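Willau Puts Its Name to a Junk Drawer Guide and Asks Households to Stop Buying Organizers First

FOR RELEASE 01/03/2018

Willau, a small home storage company that sells drawer inserts, shelf bins and closet rails, has released a free guide to sorting the household junk drawer. The guide is called Hendine. It runs to 20 pages, it can be downloaded without an email address, and its first piece of advice is to buy nothing.

We know how that sounds coming from a firm that sells drawer inserts. We have read a lot of tidying advice over the years and written some of it, and we don't believe most of it. The usual promise is that an afternoon and a set of matching trays will change how a home works. We doubt this. A tray gives a dead battery a nicer place to sit.

Hendine grew out of a survey carried out for us in February by Breathnach, a research shop that mostly looks at how people use rented apartments. Breathnach put a short list of questions to 892 households. They were asked which drawer or box in the home they would least like a guest to open, what was in it, and when they had last taken everything out.

We would be careful with the results, and we would ask editors to be careful with them too. People answered about their own homes, from memory, and memory is kind. The households were also people who had agreed to answer questions about drawers. So we are not going to tell anyone that a certain share of the country lives in clutter. What we took from the survey was the written answers, in which people listed what they found when they looked. Those lists were long and they did not match the categories printed on our own products. We sell a tray marked "Office." Hardly anyone described a drawer with office things in it. They described cables for devices they could not name, sunscreen, bags inside bags, clothespins, snacks, and small boxes kept because they were good small boxes.
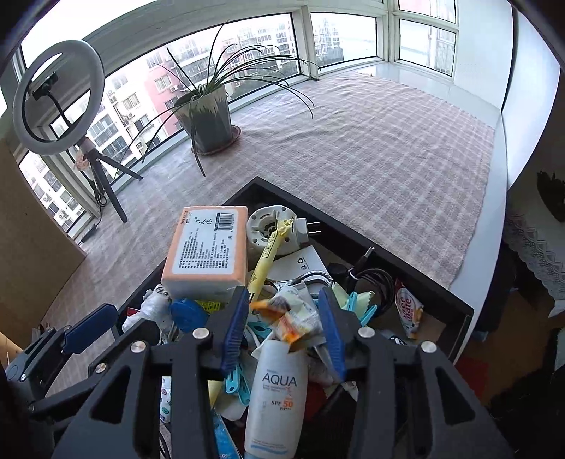
A drawer like this is doing its job, according to one reader of an early draft, who wrote to us that the mess had never once cost her anything she needed and that she would sooner have one bad drawer than five tidy ones she had to remember the rules for. She added that every guide she had read treated the drawer as a failure of character.

We think she has half a case. One mixed drawer in a home is fine, and Hendine says so on page 2. Where we part with her is on the question of cost. A bottle of SPF 50 beside a wrapper and a knot of plastic bags is a bottle that gets bought again next summer. Sunscreen also goes out of date, and a drawer is a poor place to notice. The same goes for a packet of something to eat that has slid into the back corner behind the cables. A plug-in lamp holder is worth keeping if there is a bulb for it and a socket it suits, and very few people who own one could say offhand whether there is.

What the guide asks for is modest. Pull the drawer out and set it down somewhere with daylight, on a mat or an old towel, so that it can be worked from all sides. Take out food, and anything that goes on skin, and read the dates. Take out wrappers and torn bags. Uncoil each cable, match it to a device in the home, and tie it back up with a scrap of tape that says what it is for. Cables without a match go in a paper bag for one month, with the date on it. Flatten the small cardboard boxes, unless one is holding a warranty card or a part that would be hard to replace. Clothespins go back to wherever laundry is hung.

Everything left over goes back in the drawer, in any order at all.

There is no step in which the reader decides whether an object brings happiness. We found that people stalled there. There is no color coding either, and no label maker. An earlier version had a chapter on dividers and we cut it. Our own sales staff pointed out that dividers are measured in advance for a drawer whose contents will be different by spring, and that the ones customers send back are mostly sent back for that reason.

Hendine does include a short and rather grumpy section on products, ours among them. It lists the Willau inserts we think are worth the money and the ones we would not put in our own kitchens. Two of the second kind are being dropped from the catalog this year. The section also warns against the deep "catch-all" box, which several makers sell and which we used to sell. Depth is the trouble with these drawers already. Anything taller than a sunscreen bottle lets a second layer form on top of the first, and the first is then gone for good.

A printed run of 3000 copies has been produced by Proreo and will be handed out through hardware stores and public libraries that have asked for them. When those are gone there will be no reprint. The download stays up. Stores that want to place the guide beside a display of storage goods may do so, though we have asked them not to bundle it with a purchase, and we will not send more copies to any that do.

We make no claim that a household following Hendine will save a stated amount of money or time. We looked for a way to measure this and did not find one we trusted. Breathnach will go back to the same households next February with the same questions, and we will publish the answers in full, including those from people who tried the guide and found the drawer had filled right up again. We expect there will be plenty of them.

Availability
Hendine is free to download from the Willau website. The survey questions and the written answers, with names and addresses removed, are on the same page. Libraries and hardware stores can request printed copies through the trade desk while supplies last.

About Willau
Willau designs and sells storage goods for kitchens, closets and hallways.

Media contact
Willau Press Desk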